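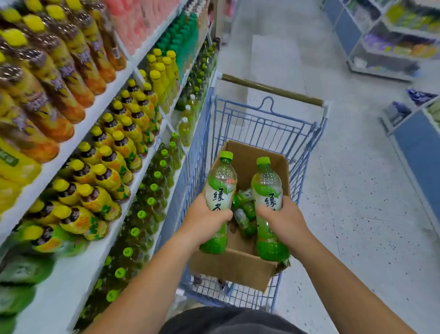 Figure 4-1. One bottle in each hand, held around the middle, over the open box in the basket.

4. Filling the drinks aisle from a cart

This section covers moving bottled drinks from a carton to the aisle shelving with a wire shopping cart. It applies to all plastic bottles sold singly. For cans, glass and shrink-wrapped multipacks, see Section 5. For the flatbed trolley, see Section 7.

Read Section 2 (Labels and facings) first if you have not worked the drinks aisle before. The facing plan for each bay is kept in the Lirnell shelf binder at the service desk.

4.1 Before you start

You will need:

One shopping cart with four working casters
The facing plan for the bay
A safety cutter with a retractable blade
A dry cloth and a damp cloth
A pick sheet (Form 309) for the cartons you are taking out

Check the cart before you load it. Push it a few metres in the stockroom. If it pulls to one side, or a caster sticks, tag it and take another. Look over the basket for broken welds and wire ends that stick out. Press on each corner guard with your thumb. A guard that comes off in your hand should go back on properly or the cart should be left behind, as the bare corner will mark the shelf edges.

Note: Carts used for stocking go back into the customer bay afterwards. Do not write on them or put tape on the handle.

4.2 Loading the carton

1. Find the carton on the pick sheet and check the flavour and bottle size printed on the side. Several of the teas come in cartons that are hard to tell apart from the end panel.

2. Check the best-before date. If it is earlier than the stock already on the shelf, stop and speak to the shift lead.

3. Lift the carton into the basket with the long side running the same way as the cart. Bend at the knees and keep the carton against your body. Cartons over the one-person weight on the stockroom chart are lifted by two people, or opened on the bench and split.

4. Let the carton settle. It can sit at a slight tilt in the basket provided it does not rock when the cart is moved.

5. Cut the tape along the top seam with the blade set to its shortest position. Cut away from yourself.

6. Retract the blade and put the cutter in your pocket or back on its hook. It does not travel loose in the basket.

7. Fold the flaps outward over the sides of the basket. If a flap will not stay down, tear it off along the crease and put it in the cardboard cage before you leave the stockroom.

CAUTION: Do not push a cutter blade down into a full carton. A nicked bottle may not leak until it is picked up by the neck.

CAUTION: Never stack a second open carton on top of the first. Take out one open carton at a time. Sealed cartons may go on the rack below if the cart has one.

If bottles have been repacked loose from a damaged carton, they can go out in the same way. Lay them on their sides with the heavier ones at the bottom. They will shift on the way, so go slowly over the threshold strip at the stockroom door.

4.3 Parking the cart

1. Bring the cart down the aisle with the basket in front of you. Give way to customers. If the aisle is busy, wait at the end until there is room.

2. Stop alongside the bay you are filling, with the long side of the cart parallel to the shelving.

3. Leave a gap of 100 mm between the basket and the shelf edge. This keeps the wire off the price strips and leaves room for your hand on the lowest shelf.

4. Stand at the end of the basket nearest the open side of the carton. You should be able to reach both the carton and the shelf without moving your feet very much.

5. Check that the cart stays where it is. Most of the aisle floor is level. Near the chiller end it falls slightly toward the drain, and a loaded cart will creep. Park across the slope there.
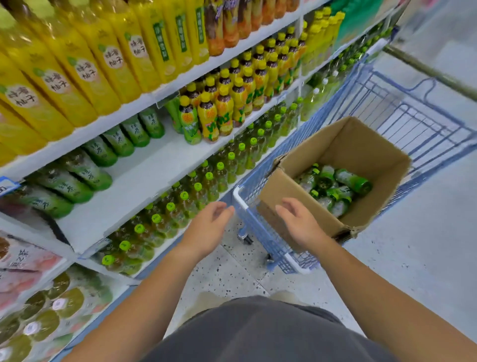 Figure 4-2. Cart alongside the drinks shelving, with the open box in the basket.

Note: The cart should not stand in front of a bay you are not working on. If you are filling both ends of a long run, move it between them.

4.4 Preparing the shelf

1. Compare the shelf with the facing plan. Look for bottles that have been put back in the wrong place by customers. Yellow-labelled fruit drinks and green tea are usually in neighbouring bays and often get mixed at the join.

2. Take out anything that does not belong and set it aside to return to its own column.

3. Pull the remaining bottles in the column forward and check their dates. The oldest go to the front. If the column is nearly full, take the bottles out and load the new ones behind.

4. Wipe the shelf surface. Use the damp cloth for sticky rings and the dry cloth afterwards. Pay attention to the front lip, where drips collect.

5. Straighten the price ticket. If it is missing, note the bay and column on the pick sheet and carry on. Tickets are printed at the service desk at the end of the run.

On the Kuster shelving the dividers slide sideways when you press the tab at the back. Set the divider so that a bottle moves freely in its column with no more than a finger's width to spare. Do not force a wide bottle into a narrow column, even for the last one in the carton.

4.5 Filling the column

1. Take one bottle in each hand. Hold each around the middle of the body. Do not carry bottles by the cap or pinch two necks together in one hand.

2. Look at both bottles before they leave the carton. Check the cap, the seal ring under it and the label. Put any doubtful bottle to one side (see 4.7).

3. Take bottles from the top of the pile first and work down evenly. Pulling one out from underneath brings the rest down against the side of the carton.

4. Place the first bottle at the back of the column and slide it until it touches the bottle behind or the rear stop.

5. Turn the bottle so that the main name on the label faces the aisle. On the green tea this is the side with the large characters. Where a label has two main sides, the facing plan says which one is used for that bay - do not mix them within a column.

6. Continue until the column is full to the front lip. The front bottle should stand upright with its base fully on the shelf.

7. Move to the next column and repeat.

With practice most people place the right-hand bottle while the left hand is still over the carton, then swap. Do whichever is comfortable. Speed matters less here than getting the labels round the right way, which takes a long time to correct later.

Lower shelves: Kneel or squat to fill the lowest shelf. Do not fill it by bending over from a standing position for a whole carton. Kneeling pads are kept with the cloths.

Upper shelves: If you cannot see the back of the shelf, use the low step. Bring the step to the shelf and keep both feet on it. Never stand on the cart, its lower rails or an upturned carton.

CAUTION: Stop filling and step back if a customer reaches across the cart. Offer to pass them the bottle.

4.6 Finishing the bay

1. Stand back to the middle of the aisle and look along the shelf. The fronts should make one straight line from end to end.

2. Correct any turned labels.

3. Mark the quantity placed and the quantity left over on Form 309, and initial it.

4. Check the floor under and around the cart. Pick up tape, torn cardboard and loose caps. On speckled tile small clear pieces are hard to see, so crouch and look along the surface. Dry any wet spot at once and put out the floor sign until it has been checked again.

5. If bottles remain, take them back in the carton. Write the number left on the outside in marker and put the carton at the front of its stockroom position.

6. Flatten the empty carton in the stockroom. Cartons are not flattened in the aisle during opening hours.

7. Return the cart.

4.7 Bottles that should not go on the shelf

Cap loose or seal ring broken: Do not tighten it. Write off.

Label torn, or lifted along the seam: Set aside for the reduced bin if the ingredients and date can still be read. Otherwise write off.

Body dented: Press the dent gently. If it springs out and the bottle stands straight, it may be sold. If the bottle leans, set it aside.

Outside sticky: Wipe with the damp cloth and lay the bottle on its side on a dry cloth for a minute. If the cloth is wet underneath, write the bottle off and check its neighbours.

Date unreadable: Write off.

Write-offs are entered in Ralteo under the code for the bay, before the end of the shift. If the handheld is charging, leave the bottles in the grey tub marked Fida and put a note with them.

Questions about facing plans or changes to this section go to Hawi Hadgu, Monday mornings at the service desk, or through the shift lead at other times.

Continue to Section 5, Cans, glass and multipacks.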